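Ticket 371 – Bottle labels not scanning at return point
Site: Umwood, refreshment room
Opened by: Florian Delaunay
Assigned to: Conall Geraghty
Priority: normal
Status: closed, one follow-up open

Reported problem

Handheld reader at the return point rejects bottles with the red and white label. Reader beeps once, shows code 113 and drops back to the start screen. Other bottle types go through. Started in October after the delivery from Erkia. We have 1000 of the new bottles in stock, so going back to the old ones is not practical.

Steps already tried by reporter: restarted the reader, wiped the window, tried a second reader. Same code on both.

Geraghty, 09:10

Code 113 on the Dratov reader means a symbol was found but not decoded. It is not a network fault. If the table were missing the product we would get a different code and a long beep. Please confirm how the bottle is presented to the reader, upright or on its side, and what it is standing on.

Delaunay, 09:40

Both. People put them down however they like. Some go on the red tray, some get laid flat. Caps are left on, as the notice asks.
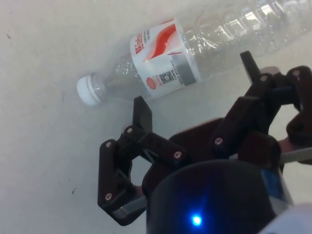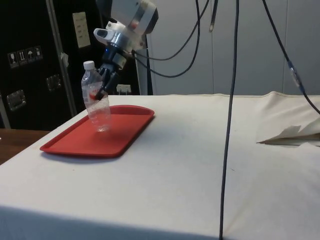

Geraghty, 10:25

Checked the label layout against the spec sheet. The QR code is small and sits below the red swoosh, with lines of fine print close to it. Three possible causes:

1. Quiet zone too narrow. The reader wants clear space on all sides of the code, and fine print inside that space can stop a decode.
2. Curvature. A small code on a round bottle should still be readable, but squeezing the bottle bends the paper.
3. Glare from the clear plastic on either side of the label.

Please test with one bottle, same reader, 2 attempts per position:
a) upright on the tray, not held
b) upright on the tray, gripped at the middle
c) on its side, code facing up
d) on its side, code facing up, overhead light off

Delaunay, 11:30

Results:
a) pass, pass
b) fail 113, fail 113
c) fail 113, pass
d) pass, pass

For (a) I had to turn the bottle until the code faced the reader. For (b) the code was facing the reader too, but the sides were pushed in and the label had a crease in it.

Geraghty, 11:50

That rules out the quiet zone as the main cause. The same code passes when the label is smooth and the light is low. Cause is label distortion, with glare as a secondary factor when the bottle is lying down.

Change made to reader profile: exposure down one step, decode timeout raised. Pushed to both units. Please power cycle and repeat (b) and (c).

Delaunay, 13:15

(c) now passes both times. (b) still fails if squeezed hard, passes if held lightly.

Geraghty, 13:30

Expected. No setting will fix a creased code. Procedure for the return point until further notice:

– Stand the bottle on the tray and let go of it before scanning.
– Turn the code toward the reader.
– If the bottle has to be held, hold it by the cap or the neck.
– Do not scan through the bottle from the back. The print is on the outside only.
– On a second 113, key in the product number by hand and put the bottle in the bin as normal.

Delaunay, 14:05

Printed and taped up next to the reader. No failures since lunch apart from one bottle with the label half torn off. Keyed in by hand.

Geraghty, 14:20

Closing. Follow-up raised with Breathnach, who handle the label artwork, asking for a larger code at the next print run. No date from them yet. Reopen this ticket if 113 shows up on a bottle with a smooth label, and note which reader it was.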